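Junction modelling in Sivelmont 5, worth the upgrade?

kerbside226
Comham office wants us all on version 5 by April. Sales say it models queues at roundabouts properly now. Has anyone checked that against real counts?

tapernose
We did two sites. One matched, one was miles out. I'd stay on 4.
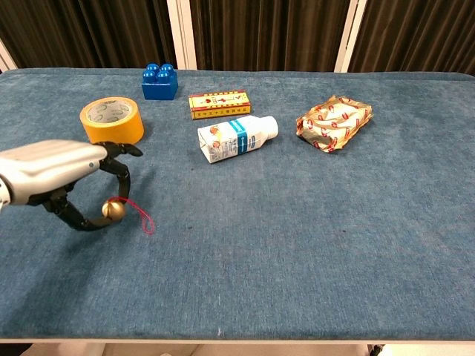
Long table, brown curtains behind

E_Iturra
Miles out on whose counts? Mine were fine once I fixed the lane widths.

tapernose
Same counts we fed Jomunton, and that coped.

kerbside226
So £500 a seat to retype lane widths. I'll ask for a trial first.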